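Llevo unos cuantos días dándole vueltas a una charla que dio Matvii Stasiv en nuestro seminario de materiales, y como el blog está medio abandonado, pues lo cuento por aquí. Iba de fluencia en aleaciones de aluminio, o sea, de cómo una pieza cargada muy por debajo de su límite se va estirando poquito a poco, sin prisa ninguna.

Yo hice la tesina con probetas de ese tipo y todavía me acuerdo del horno, que pitaba de madrugada. Matvii enseñó un ensayo de 826 horas —¡826!— en el que la curva parecía plana casi hasta el final y luego se disparaba. Me dio hasta pena la probeta.

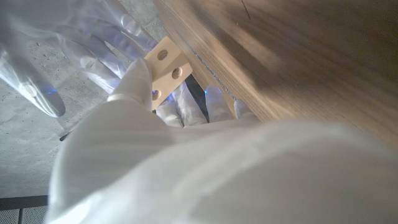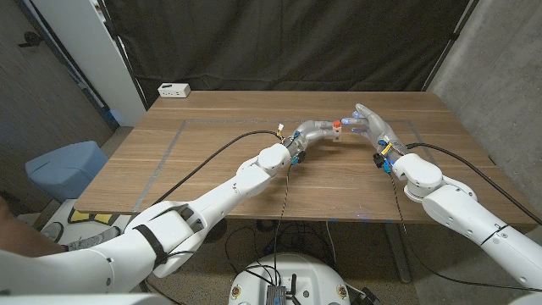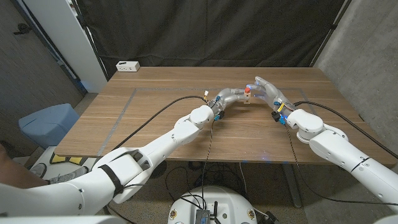 Manos robóticas blancas y grises, en la mesa de madera y de cerca.

Lo que más me gustó fue la discusión de después. Jocelyn MacLeod preguntó por el tamaño de grano y se liaron los dos con la pizarra, que si los bordes deslizan, que si a esa temperatura manda la difusión... Yo tomé dos páginas de notas y ahora no entiendo ni la mitad de mis flechas.

Me he apuntado para leer el capítulo de Ásgeirsdóttir sobre huecos en borde de grano, que tiene más de 100 páginas y lo tengo en la mesilla desde abril. También quiero repetir mis gráficas viejas con el programa que usan ellos, Moson, a ver si el ajuste sale menos feo. Si alguien lo ha instalado en un portátil viejo, que me escriba, porque a mí se me cierra al cargar los datos.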